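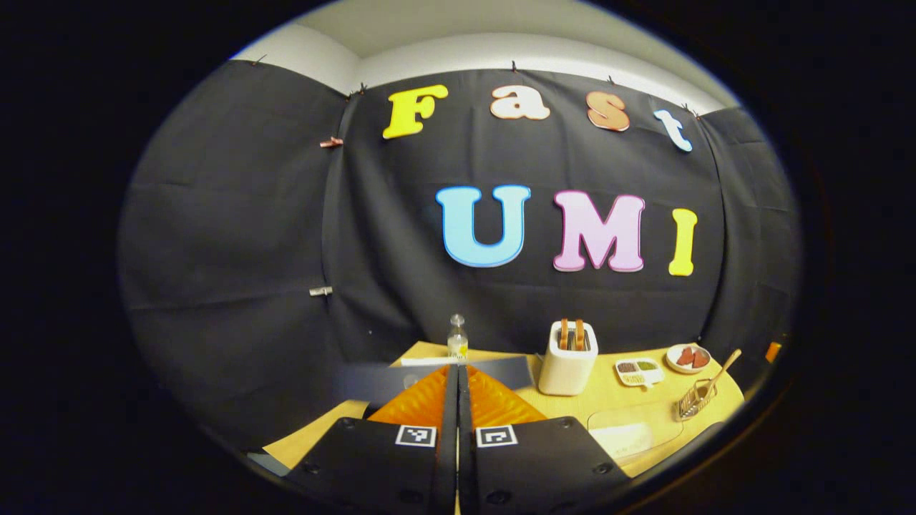 *Toast, two spreads and a bowl of red wedges on the Udden breakfast table.*

**Udden opens its shared breakfast table this March**

Hi, I'm Lotte Michiels, and I get to tell you about the thing I've been fussing over all winter! Udden is opening a breakfast table in the old Stougaard building, and from March you can come in at 7:30 in the morning, sit down and make your own toast.

I started Udden with a hot plate and a borrowed key, so this feels big to me. The idea is small, though. You get bread, a toaster within arm's reach, and spreads in one of those little divided trays so the green one doesn't wander into the brown one (I have strong feelings about this). A seat costs 12 dollars and you can stay until we start wiping down for lunch.

We tried it out on 46 neighbors before settling on the menu, and they were not shy. The bread got thicker. The jam went away and came back. One gentleman wrote me two pages on butter, and I've kept them.

The biggest change came from people who don't want a sweet breakfast at all, and I'm one of them, so that was an easy sell. 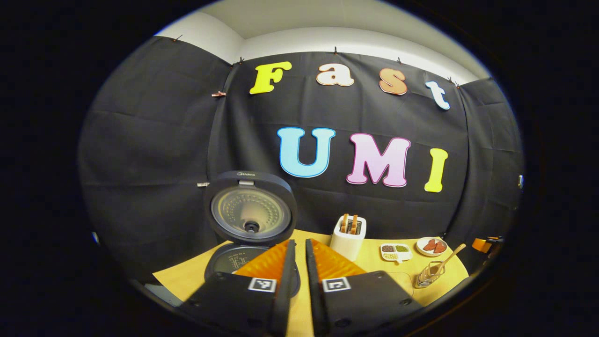 Rice is on the menu every day now, with beans and grains you can ask us about, and something meaty on the side if you'd like it. I grew up on toast and only toast, so I'm still learning how much water goes in for which grain — ask me again in a month. Our suppliers at Grurance have been very patient with my phone calls.

We have 18 seats, and the room is 720 square feet, so please book if you're bringing the whole family. Walk-ins are welcome whenever there's a chair free. Booking runs through Zunovik, and the link is on the Udden page.

Writers and local papers, come and eat with us! Send me a note through the same page and I'll save you a seat near the toaster.

**Press contact:** Lotte Michiels, Udden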